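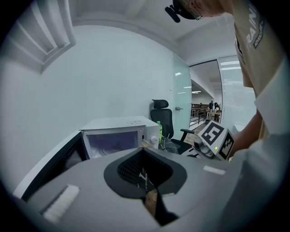 Bruveo microwave, the plain white one. Had it since October, used most days, lunch mostly. Short version: fine. Buy it if you hate buttons.

Two dials, power and time. No clock to set, no beeping menu. Turn, wait, ding. The time dial is fussy under a minute, you kind of overshoot and then wind back. I do soup at 1000 for two minutes and stir, then one more. For butter use the 400 setting or it goes everywere.

Door swings left. Check that before you pick a spot, I didn't, had to move the whole thing over once. Cord is long enough, just. 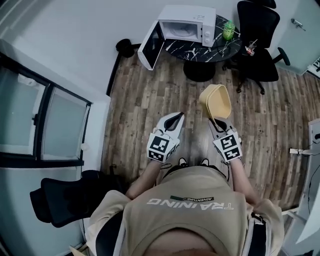 Door open, turntable in. Round cafe table, marble-look top.

Turntable lifts right out and washes in the sink. Wide soup bowls are the problem, a big one bumps the wall on every turn and stops the plate. Cereal size bowls, no trouble. Plastic ones get hotter at the rim than you'd think so use a towel.

Naveen Kanaujia asked in the comments on my kettle review if it's loud. Hum, not bad. You can talk over it. The ding is loud though and there is no way to turn it off.

Bad stuff: white shows every splash, numbers on the dial are tiny, light inside is dim. Edel makes one with a handle and bigger numbers but I havn't tried it.

Four out of five. Would get again.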